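4.2 What residents say about their windows

The second part of the survey asked people in the Brirnach and Pondholm estates how often they opened the windows in the room where they cooked. We had expected this to be the dull part. Of the 70 households that returned the form, 58 claimed to air the kitchen every day, winter included, a figure that would make these the best ventilated homes in the region. The humidity loggers took a less generous view. In November, 4 of the homes showed the kind of sharp drop in indoor moisture that an open window leaves behind. The others showed a slow, steady climb toward dinner time and an equally slow retreat overnight.

We do not think our respondents were lying. Airing the house is something decent people do, like flossing, and a form asking whether you do it is a form asking whether you are decent. Several people wrote in the margin that they opened the window "when needed," and one added that it had not been needed since the spring. The Fakine questionnaire, which we borrowed with few changes, has the same weakness and has been borrowed by everyone else too.

The window itself matters more than the literature allows. A sash that sticks, or one that can be reached only by leaning over a full sink, will stay shut whatever the household believes about fresh air. Thongsuk's checklist gives one line to reach and eleven to glazing – we suspect it was drawn up by someone with long arms.
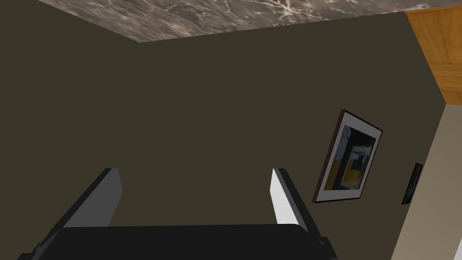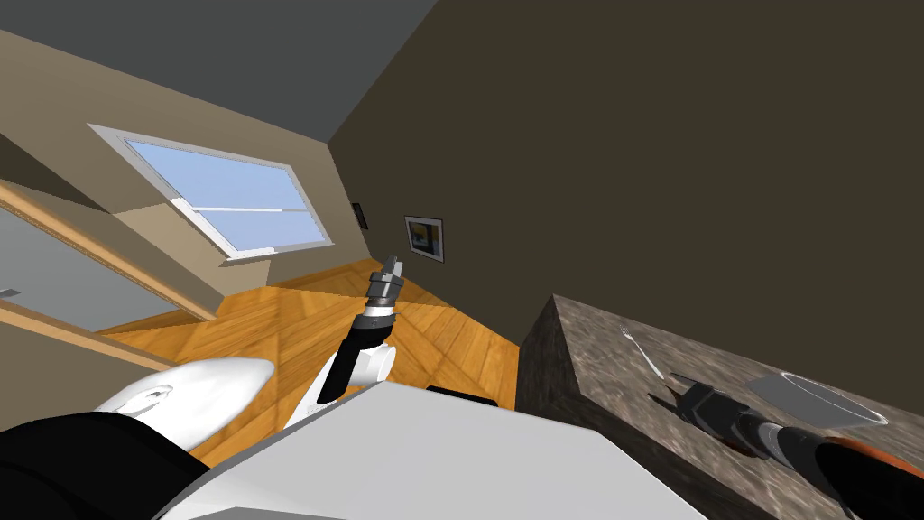
Figure 3. Rendered interior views. The second has a white-framed window in a beige wall, with two panes.

Reach was therefore added to our own coding sheet, scored by whether a person of ordinary height could work the catch with both feet on the floor. The loggers gave us 3482 usable hours of readings across the estates, and once these were sorted by reach score the daily pattern became easier to read. Homes with an easy catch dried out faster after cooking. Income and age of the building, our two favorite variables going in, explained very little, and we have kept them in Table 5 mainly out of loyalty.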